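### 3.2 Demonstration Procedure

Demonstrations were recorded with a hand-held gripper that shares its finger geometry with the Altier arm used at test time. The operator holds the tool, carries out the task directly, and the camera on the tool records each attempt. A second set was collected by remote control of the arm itself, following the protocol of Kivi and Rustad, so that the two sources could be compared on the same objects.

Both sets cover deformable items: chains, cords and folded cloth. A chain is hard to teach by remote control. The operator has no sense of contact through the link, tends to close the fingers too early, and often drags the item before it is held. By hand, the same operator can feel the links settle between the pads and adjust the grip without stopping.

Each operator was given two practice attempts before recording began. Start poses of the object were not fixed. Operators were told to drop the item onto the surface and leave it as it fell, and to approach from whichever side they preferred. Attempts were kept when the item was lifted clear and held for three seconds – failed grasps followed by a successful one were also kept, with the failed part labeled.

Figure 3 shows a chain on a patterned bed sheet, with the fingers open.

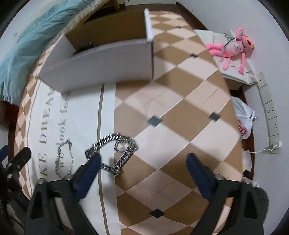

**Figure 3.** Hand-held demonstration, chain item. View from the camera on the tool.

Labels were assigned by two annotators working from the recorded video alone. Where they disagreed on the moment of contact, the later time was used. Finger width was then resampled to match the control rate of the arm, and tool motion was expressed relative to the pose at the start of each attempt. No correction was applied for differences in operator speed.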